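Stanbridge Gripper Comparison
Progress report to the Liltent fund, second period
Prepared by Wael Benjelloun, May 16, 2025

We're happy with where this one has landed. In November we promised you a fair comparison of two finger designs, the Grakell and the Fabbri, on objects that bend, crush or shed. The simulated half of that work is now finished, and the results are clear enough that we have started planning the bench tests.

All trials so far run on a simulated Franka arm set up beside a wooden table. We picked flowers as the main test object because they're awkward in every way we care about: soft on top, narrow at the bottom, and a different outline from every side. A statue and an open laptop share the tabletop, so the planner has to get in and out without sweeping through either one.

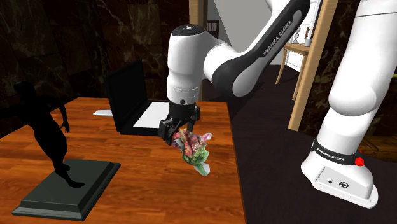
Bouquet held above the table in the parallel gripper, with the laptop behind it.

We logged 1036 grasp attempts this period, 600 of them with the Grakell fingers and the rest with the Fabbri. The Grakell did better on grasps high up among the blossoms, where its wider pads spread the load. The Fabbri was stronger on the wrapped stems, and it was a lot more forgiving when the pose estimate was off. I had expected one design to win everywhere, so this split was a great surprise and has given us plenty to talk about!

The second piece of work was camera placement. We tried 4 viewpoints, and the choice matters more than we guessed in the proposal. From some of them the arm's own base and upper links take up a big part of the view, and the pose estimate gets jumpy just as the fingers close in.
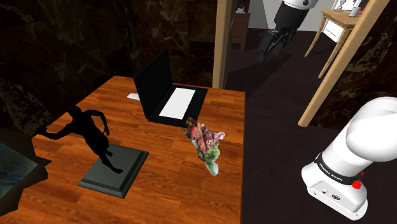

Moving the camera is cheap in simulation, so we reran a batch of the worst cases from each viewpoint and kept the two that gave the steadiest estimates. Those are the ones we'll copy on the real bench at Stanbridge.

One thing is behind schedule. Our contact model treats the bouquet as a single stiff body, so petals don't give way under the fingers as they should. A softer version is running, but slowly, and we need to speed it up before we trust any numbers on bruising.

Spending is on plan and we are not asking for changes. Next up are the bench mounts, the soft contact model and a first set of real grasps with both finger designs. We would love to have someone from Liltent come by once the real arm is picking up flowers.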